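Three weeks into the Skosturell trial now, so a few thoughts for anyone eyeing it up. It's a simulator add-on from Ellow: you get 38 ready-made household setups and your virtual arm practises picking things up in them.

Price first. It's £20 a month for 6 seats, which I thought was pretty fair — our last one cost more and only had boxes in it!

I've been on the fruit and basket set all morning (my favourite, the textures are lovely).

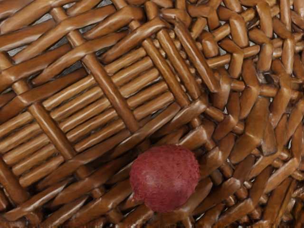
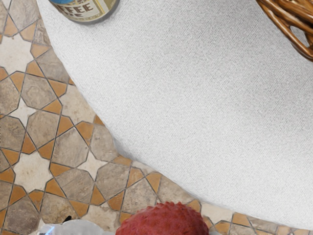 A red fruit on the wicker, and a red fruit on the tiles. Renders from the Skosturell fruit set.

Moans: loading is slow, and the manual is 992 pages with no search. I've asked Ellow for an index.

Would I pay for it? Yes, I think so — the trial runs out soon and I'd miss it. Will post grasp scores once I've tidied the spreadsheet.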